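帽子の片づけ、その後

2021年9月
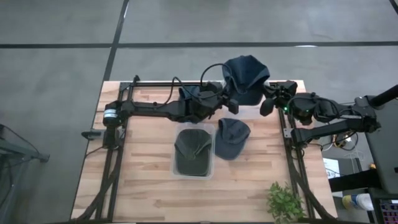
帽子が増えすぎたので、夏の終わりに全部出して整理した。6月に一度やりかけて途中で投げていたものの続きになる。前回は洗うところまでやって、しまう場所を決めないまま元の棚に積み直した。結果は見えていて、ひと月もしないうちに山が崩れ、下のほうのつばが曲がった。

うちの帽子はほとんどがキャップで、ニット帽が少しと、麦わらが一つある。キャップは色が偏っている。紺、青っぽいグレー、オリーブ、黒。店で見るとそれぞれ違う色に見えて買うのに、家で並べると大差がない。妻には同じものばかりと言われるが、紺と黒では合わせる服が違うし、オリーブは秋しかかぶらない。

しまい方はこれまでに三つ試した。

最初は壁のフックだった。玄関の横に細い板を打って、フックを並べて一つずつ掛けた。出し入れは楽だったが、ほこりがつく。後ろの調整ベルトのところで掛けると、しばらくして後頭部の布に跡が残る。同じフックに二つ三つ重ねるようになり、下のものを取ると上のものが落ちた。玄関なので、落ちたものを靴で踏む。板は今もそのままあって、鍵と犬のリードが掛かっている。

次は重ねて布袋に入れる方法。キャップは前の部分を立てたまま後ろから重ねていくと、案外場所を取らない。旅行のときはこれがいい。ただ、袋に入れると何が入っているか分からなくなる。紺のを出そうとして全部出すことになり、戻すのが面倒で椅子の上に置く。椅子の上に帽子が三つある状態が春まで続いた。

三つ目が今回の透明なケースになる。ふたのない、中が透けて見えるプラスチックの箱を使う。Gasaという収納用品の店で一つ400円だった。最初は試しに一つだけ買い、使えそうだったので後日買い足しに行った。同じ棚に397円の似たような箱もあって、3円の差なら何が違うのかと両方持ってみたが、安いほうは底が狭く、上に向かって広がる形だった。キャップを入れると途中で止まって浮く。400円のほうにした。

キャップを一つ、つばを前にして寝かせるとケースの中がだいたい埋まる。これを最初は欠点だと思った。一つしか入らないなら場所ばかり取る。しかし同じ形のものを後ろから重ねていけば、もういくつかは入る。上に置いたものが見えるので、そのケースが何色の組か分かる。オリーブのケース、紺のケース、という分け方にした。

色で分ける前に、使う頻度で分けることも考えた。よくかぶるもの、たまにかぶるもの、かぶらないもの。紙に書き出してみたら、かぶらないものが一番多かった。かぶらないもののためにケースを買うのはおかしいので、先に減らすことにした。

減らす基準は次のようにした。

汗じみが洗っても落ちないもの。
つばの芯が折れているもの。
頭に合わないもの。
もらったが一度も外にかぶって出ていないもの。

一番迷ったのは最後の基準だった。前の職場の同僚だったアンセルモ・パチェコにもらったキャップがこれに当たる。彼が国に帰るときにくれたもので、Pedsideという彼の地元の自転車店の名前が刺繍してある。頭には合うし、傷んでもいない。ただ色がかなり明るいオレンジで、どこにかぶって行けばいいのか分からないまま数年たっている。結局残した。基準を決めたのは自分なので、例外も自分で決める。麦わらのケースの隣に単独で置いてある。

処分するものは、洗ってあるものだけ近所の古着店に持っていった。Luiという小さい店で、キャップは一つ100円で引き取ってくれる。全部は取ってもらえず、つばが波打っているものは返された。返されたものは翌週の燃えるごみに出した。

洗い方についても書いておく。前回6月の記事を読んだ人から、洗濯機に入れていいのかと聞かれた。うちでは入れない。以前一度入れて、つばが完全に曲がった。芯が厚紙の古いキャップだったらしく、乾いても戻らなかった。今は全部手洗いにしている。

洗面器にぬるま湯を張って中性洗剤を少し入れる。額の当たるところの内側の帯だけ、使わなくなった歯ブラシで軽くこする。ここ以外はあまり汚れていないので、湯の中で何度か押すくらいで済ませる。濃い色のものは色が出るので、一つずつ湯を替える。紺のキャップは三回目の洗濯でもまだ少し青い水が出た。オリーブはほとんど出ない。

すすいだあとは絞らない。タオルを中に詰めて形を作り、外側からも別のタオルで押さえて水を取る。そのあと、逆さにしたボウルにかぶせて日陰に置く。ボウルの数が足りないので、一日に洗えるのは台所のボウルが空いている分だけになる。夕飯の支度の前に返せと言われるので、朝のうちに洗うのがいい。

乾いたら、つばの形を整える。平らなつばが好きな人もいるが、自分は少し曲げたほうが好きなので、両手で持って軽く丸める。強く曲げると芯が折れる。マグカップに差し込んで一晩置く方法も試したが、きつくなりすぎてやめた。

ケースに入れるときは、まず一番下のキャップを置く。後ろ半分を内側に折り込む人もいるらしいが、折り目が残るのでうちではしない。つばを手前に向けて寝かせ、頭の部分がつぶれないように、薄い紙を軽く丸めて中に入れる。新聞紙だとインクが移るので、靴の箱に入っていた白い紙を取っておいて使っている。上に重ねるものには紙はいらない。下のものが支えになる。

横向きに入れるのはやめたほうがいい。片側のつばに重さがかかって、そこだけ下がってくる。急いでいるときに横にして突っ込み、数日そのままにしていたら、つばが左だけ下がった。蒸気を当てて手で戻したが、左右を比べるとまだ少し違う。

整理する場所は、広い台が一つあるとよい。床でやると腰が痛くなるし、犬が来る。木の天板のテーブルに全部広げ、色ごとに寄せてから箱に入れていった。広げてみると、同じ色だと思っていたものが違ったりする。黒だと思っていた一つは明るいところで見ると濃い紺だった。青のほうも、紺の組に入れるか迷うくらい灰色がかったものがある。これは紺に入れず、グレーの組に入れた。

ラベルは貼るかどうか迷って、貼らなかった。透明なので見れば分かる。ニット帽のケースだけは中身が全部丸まっていて何だか分からないので、マスキングテープに「冬」と書いて貼った。

置き場所は寝室のクローゼットの上段。高さがあるので、ケースは二段まで積める。ただ、ふたがないので、上の段の底が下の帽子に直接当たる。つぶれるほどではないが気になって、間に薄い板を一枚渡した。板はFlirnaの棚を組んだときに余った部品で、幅がちょうど合った。Flirnaの棚そのものは去年から書斎で使っていて、ねじが一本足りないまま組んだせいで左に少し傾いている。そちらもそのうち直す。

クローゼットの上段は手が届きにくいので、よくかぶるものだけは別にした。今は紺のキャップとオリーブのキャップを一つずつ、玄関の靴箱の上に置いている。二つまでと決めた。三つ目を置いたら、どれか一つを寝室に戻す。この決まりはまだ二週間しか続いていないので、うまくいくかどうかは分からない。昨日、出かける前に見たら三つあった。

防虫剤は入れていない。綿のキャップがほとんどなので要らないと思っている。ウールのものが一つだけあって、これはニット帽のケースに移し、そこにだけ小さいのを一つ入れた。においが移るので、かぶる前の日に出しておく必要がある。冬になったらたぶん忘れる。

湿気のほうが気になる。クローゼットの奥の壁が北側で、去年は革のベルトに白いものが出た。ケースは壁につけず、指二本分あけて置くようにした。ふたがないのはこの点では都合がいい。ほこりは多少入るが、上に手ぬぐいを一枚かけておけば足りる。

かかった費用はケース代だけで、古着店で受け取った分を引くとたいした額にはならない。時間は思ったよりかかった。洗って乾かすのに何日もかかるので、途中で飽きる。6月に投げ出したのもそこだった。今回は洗い終わったものからすぐケースに入れて、乾いていないものだけを残すようにしたら、最後まで進んだ。

次は手袋とマフラーをやるつもりでいる。手袋は片方だけのものが何枚もあって、もう片方が出てくるのを待っている状態が長い。マフラーは三枚しかないので、たたみ方を変えるだけで足りそうだ。ケースが一つ余っているから、入るかどうか明日試す。

追記。ケースの大きさを聞かれたが、測っていなかった。大きめのキャップを買う予定のある人は、かぶっているものを一つ店に持っていって、入れてみるのが早い。自分はかぶって行って、売り場で脱いで入れた。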